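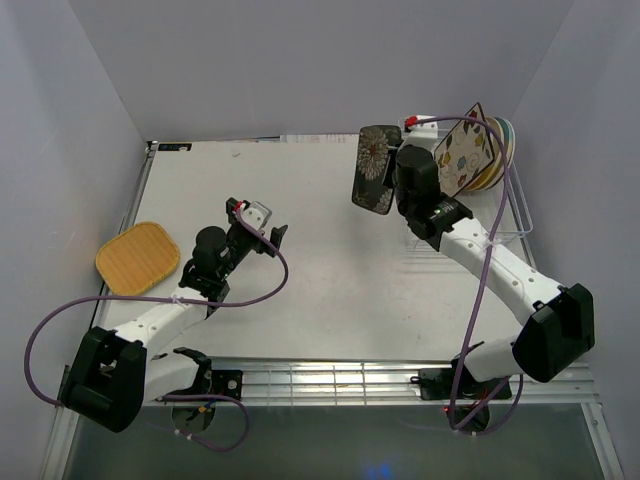
2021-03-08
By Nadiia Pasichnyk

The tray is the first thing I reach for and the last thing I put away, and until this winter I had never given it a minute's thought. Flat, handy, always somewhere near the edge of the table. Then I bought a second one, then a third, and now I have opinions. The good ones are plain. A square, rounded corners, a slightly raised rim, yellow-tan weave with those fine parallel lines that catch crumbs and look nice anyway. Set one near the left edge of a white tabletop and the whole surface warms up. A round tray rolls off a shelf. A long one needs two hands and a clear hallway. Square just sits.

I spent most of last September driving between shops looking at woven trays. My editor thought it would take an afternoon. It took a lot longer than that, and I came home with splinters.

First stop was Lusmont, the housewares store up past the rail yard, where the trays are stacked in the back next to the lampshades. Cheap, bright, varnished so thick you could ski on them. I liked the price. I did not like the smell, sort of nail polish and wet rope, and it hung on for two weeks. The woman at the counter said to leave it on the porch. I left it on the porch. A raccoon took an interest.

Next, Kan. A tiny place, one room, the owner weaving behind the register while people paid. She sells maybe two sizes and will not be talked into a third. She splits her own strips, soaks them, scrapes the inside face with a knife that used to be her aunt's. A small square takes her about 6 hours if the phone doesn't ring. The phone rang the whole time I was there.

What she looks at is the corner. Pick up any tray in any shop and run your thumb around the bend. If the strips are cracked there, put it back. If they've been cut and glued, put it back too, unless it's only going to hold mail. A decent corner is bent while the strip is damp and left to dry in a clamp overnight. You can feel it, the line just carries on round.

Then the rim. Too high and you can't slide a plate off. Too low and the oranges go. She makes hers the width of her little finger and says that's the only ruler she owns.

I asked her about bamboo against rattan, becuase everybody asks. Bamboo splits flat and straight, so you get the fine lines, and it stays stiff. Rattan is a vine, it gives more, better for anything with a curve. From across a room you often can't tell and she says don't worry about it. Buy the corner.

Care. People get this wrong, me included. No soaking, no dishwasher, ever. A damp cloth, then air, standing on its edge so both faces dry. A dry toothbrush for the grooves. Coffee stains - lemon and patience, and then you learn to like the stain. Keep it off the radiator. Mine sat above one for a month and the base lifted in the middle like a bad pancake. I fixed it with a wet towel and a pile of phone books, took three days, still rocks a little if you set a glass near the corner.

And using it. My neighbor keeps keys on hers. My brother proofs rolls on his, with a cloth under, and swears the crust is better. I use one for the table itself: salt, pepper, the oil, the napkins, all on the one square, so when I need the table I lift once and it's clear. Dinner to desk in a few seconds. I work at that table all day so it matters.

The big square from Kan is by the kettle now. The Lusmont one is in the garage with flower pots on it, doing fine. The porch still smells a bit when it it rains.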